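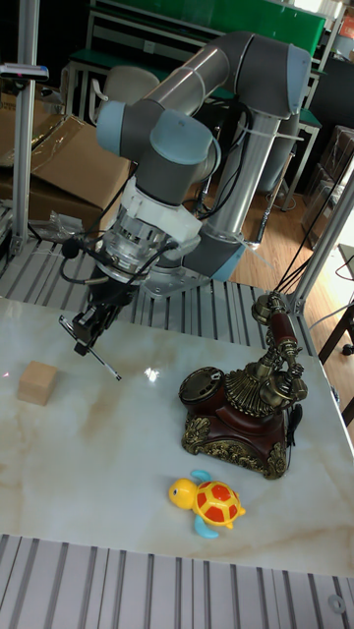 Right, so this is the gallery from the week the arm kept letting go of things! I promised a few of you in Catterall I'd put it up, and it has only taken me until Wednesday, March 9, 2022 to get my act together.

The short version: we were running the Plotent job, which is a simple pick, carry and put down, over and over. For the first 136 goes it was lovely. Then on the next one the fingers opened halfway across and the rod went skittering off the table (my shin can confirm). No error on the screen, no beep, nothing.

Holding the rod, tip angled down towards the marble top, with the old-fashioned phone and the toy turtle for company. I do love that phone, all that gold scrollwork, and I was terrified we'd drop something on it.

My money was on the black cables looping round by the gripper. One plug had worked itself a tiny bit loose, and whenever the wrist turned far enough the signal dropped out and the fingers relaxed. Three days to find that! We'd already swapped the finger pads and blamed the software, sorry software.

The plug now has a proper locking collar, and the arm stops dead if it loses the gripper signal, so it can't carry on waving about regardless. Also, no leaning in over the table while it's moving, and yes, I mean me. It has done 2600 goes since without a single drop.

More from the workshop
Moving day at Satley
The Selturico bench gets a new top
Open afternoon, August
Cable tidying, before and after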